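Wiping things for science

May has been mostly wiping. The plan for the month was to collect 800 examples of one small household chore, done by hand with a pair of grippers, so that the model we call Plekari could learn to do it without knocking the plate off the wall. By this afternoon I had 293 I would be willing to show another adult.

You would think cleaning is cleaning. Then you do it 6 different ways before lunch and Fatemeh Ebrahimi, who reviews the takes, asks which of them you meant. She has a point. My early ones all start from the left and press too hard, and a model trained on those would clean houses the way I do, a fate I wish on no customer.

So now we have rules. Both grippers come up into view before the start. The marker cubes stay unblocked as much as possible – I am bad at this – and the cloth gets pinched somewhere new each time. Fatemeh throws out any take where I stop to scratch my nose, a category with more entries than I'd like.

The wall plates are the fiddly part. Fingers made of plastic have no opinion about how hard they are pushing, and a soft thing bunches up just where you wanted it flat. 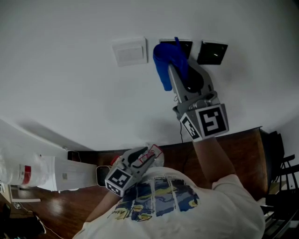

What's left

More plates, then 2 sessions on door handles. Cirau, our labeling tool, still calls half of my wipes "pat," and on a rewatch I couldn't argue with most of them. I've asked for a "smear" label. Fatemeh is thinking about it.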